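2022-05-11, Polstead. Notes from a talk with Sharada Acharya, sorting bench.

Nine years on produce. Now she mostly watches the arms do it. "My wrists are better," she says. "My patience isnt." 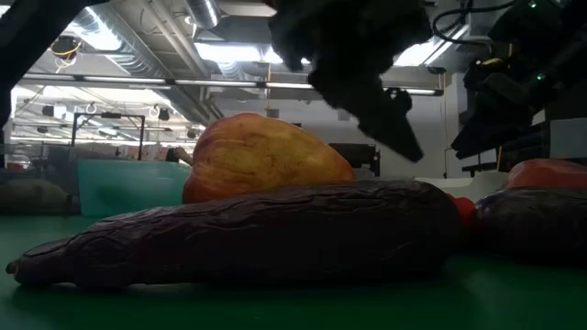
Garlic she'd trust them with. Soft fruit, no – "not yet, ask me in September." Pay is the same, she checked. What changed is the talk. "We used to gossip over the bins. Now I'm on my own with teh screen."

Would she go back to hand sorting? Long pause. "Mornings, maybe."
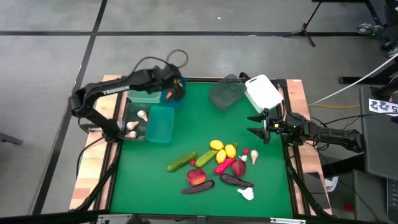 Two arms at the bench, garlic in one bin, the rest still to sort.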